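Filed under: Home & Desk / People We Like

The woman who runs the back office at Collenier keeps her markers in a drawer, lying flat, and she will tell you why before you've got your coat off. I went over there in November to talk about whiteboards, which sounds like a thin reason for a visit, and I stayed the whole afternoon.

"Cap up or cap down, everybody asks me that," she said. "Flat! Flat in a drawer. I don't want to hear about mugs."

She has been at the company for six years, and before that she did the ordering at Dradent, where she once signed for a delivery of 403 markers and found out that most of them were a yellow you couldn't read from the next chair. She still gets a little heated about it. Light colors are a sore spot in general, although she admits she's softened on green.

"Green I like now. I like it for notes to myself, because I have to walk up to the board to read them. If it's for other people I use black."

We talked for a good while about small boards, the kind you can lay on a table and write on like a sheet of paper. She thinks they're much better than the big one on the wall (hers is so covered in old schedules that I couldn't find any white). People write on a small one, she says, and they wipe it, and they move on. She likes the ones with a bright frame as well – a pink one doesn't get lost under the mail.
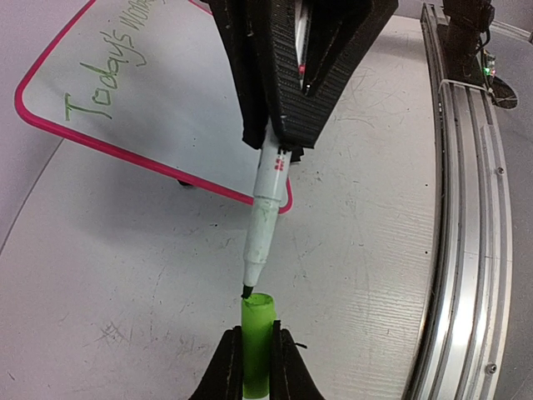
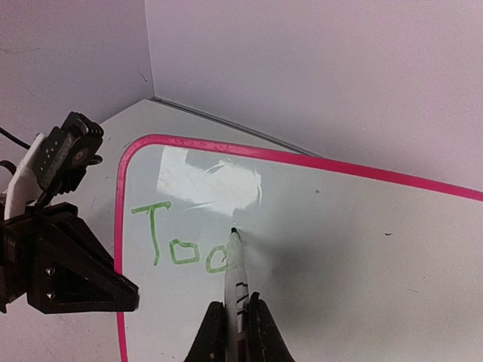 I asked about handwriting, mostly because mine is terrible on a board. She laughed and said hers was too, for years. Her o's used to come out like little boxes. Then she took an evening lettering class at Shearer and the teacher made them write the same word 86 times, wiping in between.

"You go slow on the curves, that's really the whole class. The tip slides around on that shiny stuff and your hand wants to hurry. And don't rest your wrist in what you just wrote! I had green sleeves for a month."

Her other big subject is caps. She has a jar of spare ones from dead markers, sorted by color, and yes, she's aware of how that sounds. The rule in her office is that the cap goes back on the second you stop writing, even if you're only stopping to think. She listens for the click. I put one down without its cap during our chat and she reached over and fixed it without pausing in her sentence.

What about when the tip gets fuzzy? She shrugged. "Then it's a box-labeling marker. It gets four more weeks doing that and then it goes." She had a bunch of those in a separate tin from Flereck, next to the tape.

For cleaning she uses a dry cloth every day and a damp one when things get gray, and she's given up on the felt erasers completely. She cut an old bath towel into squares and they live in the same drawer as the markers. I've since done this at home (my husband would like his towel back) and my board looks pretty good.

Before I left I asked what was the oldest thing still written on the big board. She had to get up and look. It was a phone number, down in the corner, with a box drawn around it and "do not erase" underneath.

"No idea whose that is," she said. "I'm not going to be the one who wipes it, though."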